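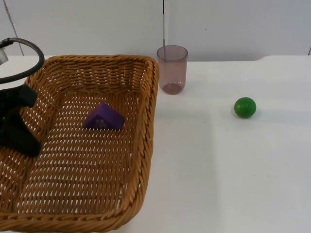

Rutesstead Lost Property Ledger, version two. The data set lists every item handed in at the Rutesstead branch library and swimming baths, as written down by whoever was on the desk. It has 1,136 rows, one per item, and a good many of them are umbrellas. The rest is harder to sort. Take a purple triangular block in a wicker basket: one clerk would file it under Toys, another under Parts Of Something, and the basket might get its own row under Household. We kept all such choices as we found them.

What is in the folder
ledger.csv holds the items. desks.csv holds the two desks and their opening hours, which changed in July and were never changed on the door. notes.txt holds remarks too long for the ledger, including a full page on a single glove.

Columns
item_id: a number. Gaps are real. The old book lost some pages to a radiator leak.
found_at: library, baths, or "outside", meaning the bench between them.
kind: one of 44 labels, all chosen by the desk. "Misc" and "Miscellaneous" are separate labels and have separate supporters.
words: the clerk's own wording, spelling included.
claimed: y, n, or "said she'd come back".
shelf: where it was put. Blank for 217 rows, mostly umbrellas, which go in the bucket. 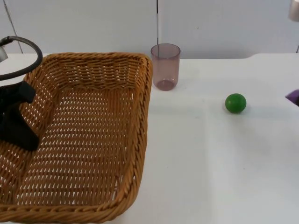
Can I use the claimed column to work out how honest people are?
Only if you are happy to be wrong. The desk hands over an umbrella to anyone who asks for a black one, and writes y.

How it was made
The paper books were typed up into Talell, the form tool the council already paid for, then exported and tidied with a short script called Flakitz. Flakitz trims spaces, fixes dates written the American way and leaves everything else alone. An early version also corrected spelling. It turned "one flipper, child's" into "one slipper, child's" and upset the baths.

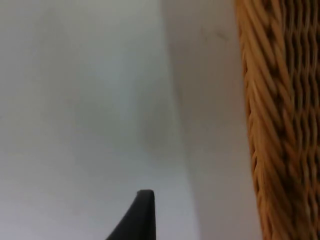

It also merged rows it thought were the same item. Two identical grey scarves handed in on one afternoon are two scarves, and the current version knows this. If you still have the first release, please bin it. Its row numbers don't match these and I won't be answering letters about them.

Known problems
Spectacles appear as glasses, specs, eyewear and, during one difficult winter, "face". Search for all four. Drinking glasses are also glasses.
Anything under Food was thrown away the same day, so its shelf entry is a formality.
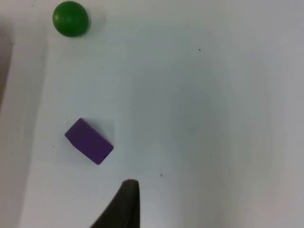 Green ball and purple block on a white tabletop.

Licence and changes
Free to use, with a mention of Rutesstead. Last changed Sat 24 March: removed a phone number from notes.txt and put the bench back.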